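How to Check a Handmade Basket Before You Pay For It

"Handwoven" on a tag means very little. I've bought baskets with the Povano label that were stapled under the rim, and one from a Manine stall that came apart in June, after 2 months of holding onions. Sellers will tell you a story about the village. Let them finish, then check the basket.

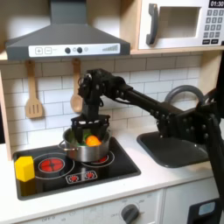
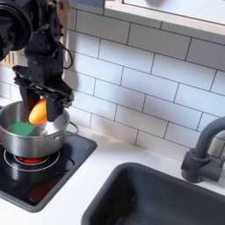
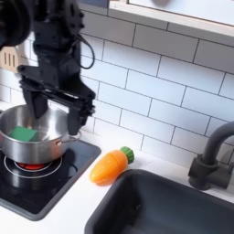 Robot arm with a black gripper, three views.

1. Turn it over. The base takes the weight, so look for broken strands and dabs of glue. Some glue is normal. A base that is mostly glue is a bad buy at any price.

2. Run a thumb under the rim. Staples snag. A lashed rim feels lumpy, and the lumps won't be even.

3. Press the sides in, gently, and let go. It should spring back. If it creaks, the fiber was probably too dry when it was woven.

4. Smell it. Mold hides under varnish, and airing it out on the porch rarely fixes that, whatever the seller says.

5. Ask who gets paid. The Shehu co-op prints the weaver's share on the tag, 485 out of a much larger price. I can't verify that number, but Isier prints nothing at all.

Wait 7 days before you oil a new basket. Plenty of them never need it.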